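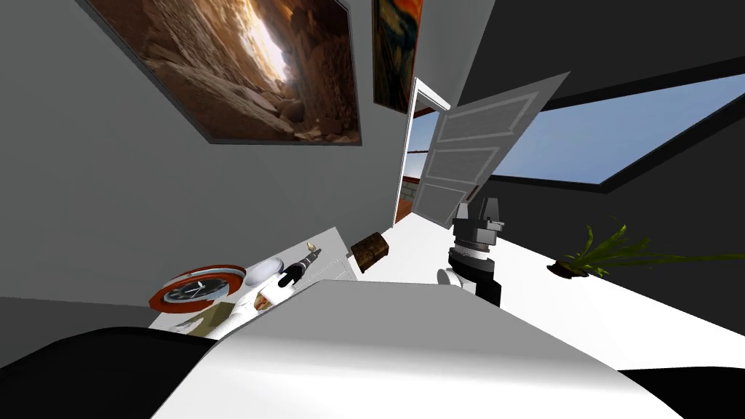
The Mundel room with both arms over the table.

Gurnance Rule Pack for Simulated Two-Arm Work

I put this pack together after years of reading other people's sim recordings and arguing over what counted as a good one. It's a set of 261 written checks, plus the Mundel room scene to practice them on, and it's meant for small teams who want one shared way of saying "yes, keep this" or "no, run it again." The checks are short (most are a sentence or two!) and I've kept the wording plain enough that a new person can start on day one.

You get the rulebook as a PDF, a printable log sheet, the room file and a folder of filled-in sample logs. It all works offline.
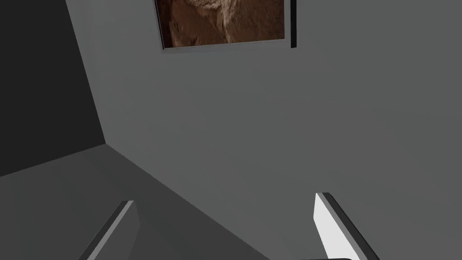 Wrist views get their own chapter, and it's the one I'm proudest of. People tend to log what they think the arm is doing, so my rule is to log only what that view shows and leave the rest blank. Say you've got two open fingers, a lot of plain gray wall and the bottom of a framed picture - you write "open, nothing held" and you move on. No guessing at which object is next. If another view at the same time stamp tells you more, it goes on its own line with its own view name.

The chapter also covers naming. Left and right always mean the robot's left and right, and every finger, arm and wrist uses the same word from the first page to the last. I'm strict on this one, sorry.
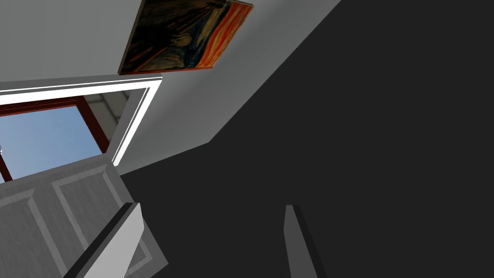
What changed in version 8

The reset rules are new. Before each run you check the start pose of both arms, the state of the door and the place of every loose object against a saved list, and you sign the sheet before you press go. I tried the new wording on 2,463 recorded runs and sent 1,091 back for a second look, mostly for missing start notes. That hurt a bit, but the logs read so much better now.

I also rewrote the part on near misses. An arm passing close to an object without touching it still gets a line, with the time stamp and

the name of the closest object, even if the run carries on just fine. 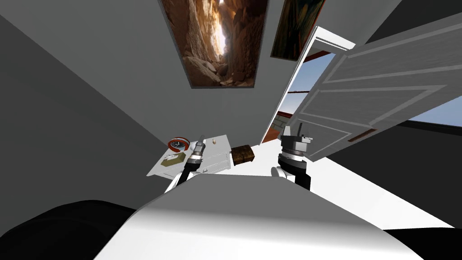 You don't have to log every pass, by the way. Pick a distance that suits your arms, write it on the cover sheet and stick to it for the whole batch. If you change it halfway, start a new sheet.

Good to know before you order

The pack is house practice, so it doesn't replace any safety standard you have to follow on real hardware. One license covers one team at one site. The Shakya add-on (extra log sheets for mobile bases) is sold separately, and Bratano users will need the converter in the downloads folder to open the room file.

Page updated January 22, 2020. The next revision is due in March, and anyone who buys now gets it free.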